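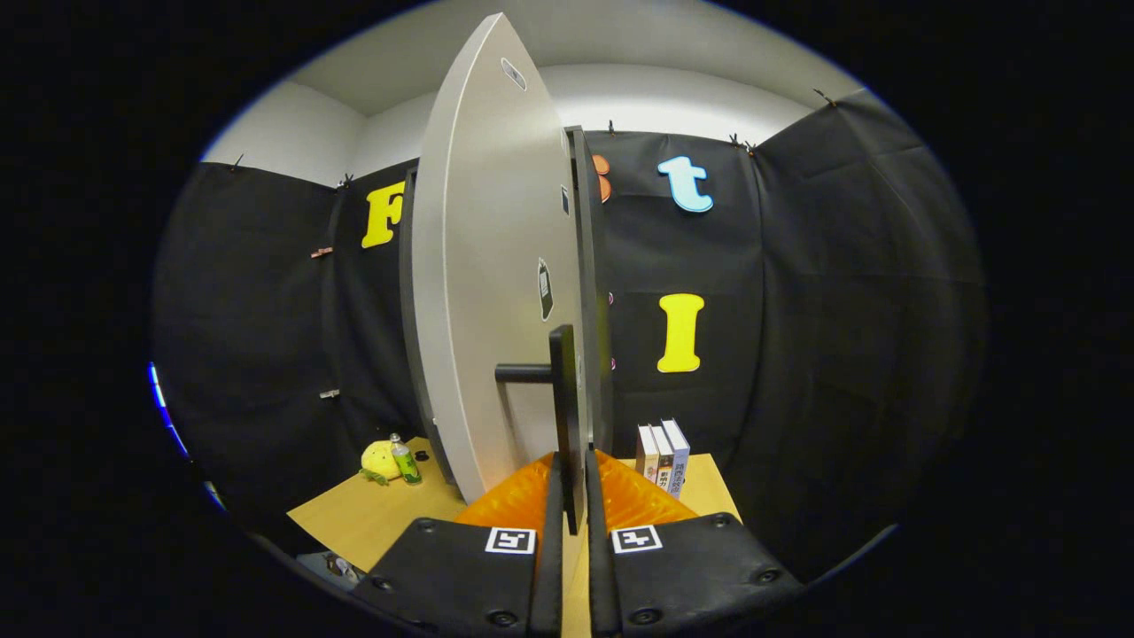

Dokville Repair and Reuse Scheme
Progress report to the Ó Riain Fund, second period, to the end of June

You asked for a frank account of whether the lending side of the scheme is doing what the application said it would. My short answer is that I doubt it, though the repair side is in better shape than I expected when I took over the reporting.

Repairs

The Monday evening sessions ran throughout the period apart from the two bank holidays. We logged 812 items brought in. The last report would have given that number on its own and moved on, and I would ask you not to read much into it. An item is logged when it comes through the door, and the sheet has no column for whether it left working. I have added one from this month. Until there is a full period of entries I can't tell you a repair rate, and I don't think the rate quoted in the application had anything behind it beyond one good evening.

Lamps, toasters and zips make up most of the work. Lamps are quick. Toasters often aren't worth the time, and we have started saying so at the desk, which some visitors take badly. Clothing has grown since the second sewing machine was serviced, and the queue for it now regularly runs past closing at nine.

Lending

The application promised that members would borrow tools instead of buying them. What we see is a small group borrowing often and a large group who joined, borrowed once and haven't been back. The carpet cleaner and the long ladder are out nearly every weekend. Most of the hand tools have sat on the shelf since they were bought. I can't find any sign that people have bought fewer drills because of us, and the survey that claimed so was filled in by people standing at our own counter.

The Rilavo booking system hasn't helped. It sends reminders for things already returned and none for things that are late. Zilance, who set it up, say this is a matter of settings. They have said it in 3 separate emails and the settings have been changed each time with no difference I can see. We are keeping a paper book alongside it. If the fault is still there at the next renewal I would rather drop the system and keep the book.

Premises

The lease on the unit has been extended for a year on the same rent. The damp in the back corner was treated in spring. The contractor calls it cured. We have had a dry few months, so I would wait for the autumn before agreeing. Shelving has been pulled away from that wall in the meantime — a nuisance, because it narrows the way through to the sink.

Spending

We are under budget on parts and over on insurance. The insurer now wants every mains item tested before it goes out on loan, and the tester's fee wasn't in the original plan. I have moved money across from publicity to cover it. The leaflets brought in 5 new members that we could trace, so I don't expect to miss them.

Milestones

Regular repair evenings: met.
Lending shelf open to the public: met, with the doubts given above.
Second site at the market hall: not met. The hall has not replied since the first meeting and I would treat this as unlikely.
School visits: one held, one cancelled by the school. The pupils enjoyed taking a radio apart. Whether they learned anything about waste I couldn't say.

What we ask of you

Please agree to drop the second site and let us put that money into another bench and longer opening hours for repairs. We would also like to stop buying hand tools until the ones we own have been used. The membership target should come down too. It was set by doubling the first month's sign-ups, and the first month had free cake.

The next report will include the first figures from the new column, whatever they turn out to be.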